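Clim de bureau qui souffle pile sur ma nuque, que faire ?

Posté par Grandham

Bonjour, on m'a installé dans un bureau avec une clim encastrée au plafond, grille longue à lamelles. Elle vise ma nuque avec une précision admirable. Le bailleur me propose un déflecteur à 500 euros pose comprise, et j'ai failli m'étouffer dans mon écharpe. Une solution moins princière ?

Mathias Aebischer

Commencez par les lamelles. Sur beaucoup de modèles elles s'orientent depuis la télécommande (touche « swing » ou petite flèche). Visez l'horizontale, pour que l'air file sous le plafond. Ensuite, ventilation au minimum et consigne remontée de 2 degrés. Le filtre, il date de quand ? Encrassé, il n'arrange rien. Si ça ne suffit pas, un déflecteur en plastique se trouve pour environ 10 fois moins cher que votre devis. Demandez l'accord du bailleur avant de coller quoi que ce soit.

Murkar

déplace ton bureau

Mowat

Même grille chez nous, même torticolis. Lamelles relevées en mars, et je n'ai plus sorti l'écharpe.

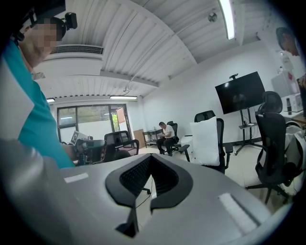
La grille de clim, en haut à gauche, et les néons du bureau.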